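Student Robotics Boards > Manipulation > Project logs

Thread: Breakfast task, student project – slice of bread keeps folding or slipping

nuria_p wrote:
Hello all. I write for our small group at the university. We have a semester project called Gustar, where the robot must prepare a simple breakfast: take a slice from a plate, put it in the toaster, take it out again, serve it. We drive the gripper by teleoperation first and record it, and later we train a policy on the recordings. The deadline for the recordings was in March and we did not meet it, so now we are working with an extension.

The problem is the bread. Mugs, spoons, boxes, all of this goes well. With the bread we have two kinds of failure. If the operator closes with normal force, the slice folds in the middle and then it does not enter the slot. If he closes gently, it slips when the wrist turns. We have 200 recorded attempts and I would not show many of them to our supervisor.

Has somebody done this with a parallel gripper and without suction? Suction is not permitted in our course.

lruddock wrote:
Hi Nuria. We had the same trouble in our club two years ago. What bread do you use? Fresh sandwich bread is the worst case. Leave it open on the bench overnight and it gets stiff enough to hold by one edge. We never managed it with bread straight from the bag.

nuria_p wrote:
Thank you. We buy the square one from the supermarket, wholegrain. Leaving it overnight feels a little like cheating to me, because the task says "a slice of bread" and a person at home would take it from the bag.

lruddock wrote:
It is only cheating if you don't write it in the report :)

v_calvo wrote:
I must disagree with Llinos. If you collect all your data with stale bread, the policy learns the stiffness of stale bread. On the demo day somebody will bring a fresh pack and it will fold on the first try. I have seen precisely this at a student competition, with the jury standing next to the table. Better to collect with both and mark the condition in the metadata.

Also, the rim of the plate is your friend. Do not try to get the finger under a slice that lies flat. Push it until one side climbs on the rim, then there is a gap and you can go in. What plate do you have?

nuria_p wrote:
It is a round one, shallow, with a wide rim. We chose it only because it was in the cupboard. I attach one picture from the recordings.

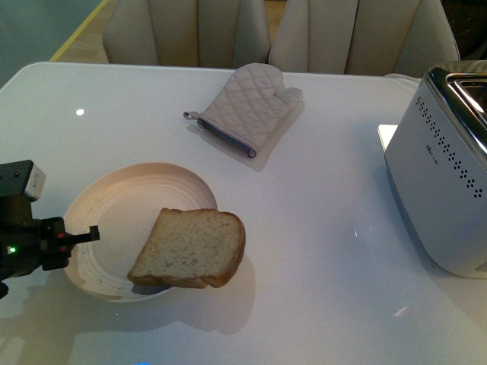
Nuria Palacios
Team lead, project Gustar (third year, Mechatronics)

As you see, the slice is tilted, with the low corner near the rim. From this position the operator wants to go toward the toaster on the right side, and it is in this part of the path that we lose most of the slices. The finger is narrow and has a flat, squared tip. I have started to think that a wider finger would help, but the lab has only these. The oven mitt belongs to the last step of the task, ignore it for now.

v_calvo wrote:
Thank you, this helps. My first comment is about the table. It is very glossy and I can see reflections of the lights on it. Do you use the camera image for the policy? Then I would put a matte cloth, or at least change the lamps between sessions. We lost two weeks to a reflection which the network liked more than the object.

leire_e wrote:
Sorry to enter in the middle. I don't agree about the cloth. Real tables are glossy. With a cloth the fingertip can also catch the fabric and pull everything, plate included. We tried it in project Clutitz and went back to the bare table after one afternoon. Change the lamps, yes. Cloth, no.

v_calvo wrote:
Leire, with a thin cloth fixed under the table edge we had no such problem. But all right, it depends on how low the finger goes.

leire_e wrote:
It goes very low when the operator is tired :)

For the slipping: print soft pads for the tip. We used TPU, 8 mm longer than the original finger and also wider. The file is called beretti_pad_v2 in our shared folder, I can send you the link in private. Print it with low infill or it is as hard as before.

nuria_p wrote:
Yes please, send it. Is it allowed to change the fingertip in the middle of the data collection? I am afraid that the old recordings become useless.

leire_e wrote:
In my opinion you should start again. You said yourself that you would not show them.

lruddock wrote:
Ouch. I would keep the old ones for the approach part, before the contact. That motion does not change so much with new tips.

nuria_p wrote:
Update, 13 May 2021. We printed the pads and did up to 8 slices per session with each operator, half fresh and half from the day before. The folding is much less. The slipping still happens in the turn of the wrist, so now we make the turn slower – it costs time but the slice stays. No cloth for the moment, Visitación, but we moved one lamp and we write the position in the log.

The next difficulty is the slot. The slice arrives a bit inclined and stays stuck on the edge of the toaster. I will open a separate thread for this.

v_calvo wrote:
Put the link here when you open it, please. And write the wrist speed in the log too.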